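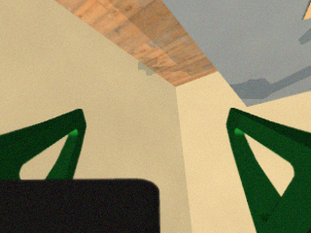
Sihan Han objected to our first draft on the ground that children who spell with loose letters are mostly being tested on patience, and that a slow speller and a bored one end up with the same score. We accept part of this. The time limit in the Flistow study was long, and several children stopped well before it ran out. We have therefore split the results by whether the child finished the word or left it.

Vertical spelling raises a separate problem. Most reading lessons set words out from left to right, and the alphabet primer used in the Jiang collection, printed in 1863, does the same on every page but the last. Children meet words in columns on shop signs, book spines and crossword grids – rarely in class. In our sample of 65 children, 12 read a column of letters from the bottom up at least once. All of them read rows in the usual direction.

Letter shape matters here as well. Some capitals give no clue to the direction of reading. A Z turned on its side can be taken for an N, and a child who makes that mistake often goes on to turn the other letters to match. We did not correct errors of this kind during a trial. Figure 2 gives a column layout with three letter blocks on a board, the topmost being a Z.

Figure 2. Letter blocks in a column. 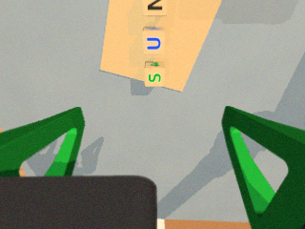

4.3 Scoring

Each word was marked out of 100, with points taken off for a wrong letter, a missing letter or a reversed order. A word with the right letters in reverse order kept half its points. Teachers at Trostura thought this too generous – their own tests give nothing for a reversed word – so we ran the marks again under the stricter rule. The ranking of the two age groups did not change. The gap between rows and columns grew wider, mainly in the younger group.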